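Skestard two-arm laundry kit – my review
by Kerstin Tveit

I've been wanting a robot to deal with my washing since I was about six, so I went into this one grinning. The Skestard is a pair of silver arms with black grippers, sold by Rweyemamu for $3,516 (I paid $3,022 in their September sale). You supply the table. It handles one garment at a time and you can leave the rest of the pile beside it. 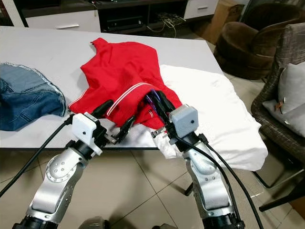 Both grippers in the red top, jeans waiting at the left.

I love how the two arms share a job! Shirts are its favourite and it's gentle with thin fabric. Heavy denim is slower – it likes to have a good think about pockets – but I never minded the wait. My mate Kipchumba Obura runs the older Vullero and was a bit jealous of the grip on mine.

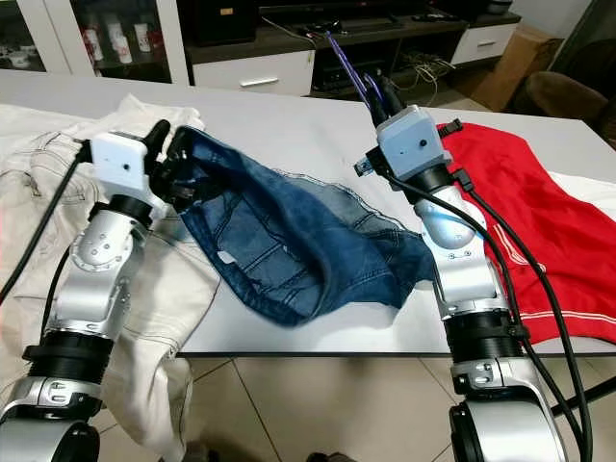 Page last changed: September, 4:40 pm

Jeans are the real test, and the left arm will happily take a corner while the rest stays bunched on the table. Two grumbles. The cables hang down beside the arms, so mind your feet, and the manual is dreadful. The colour-coded quick guide is much better.

Would I buy it again? Yes, even at full price.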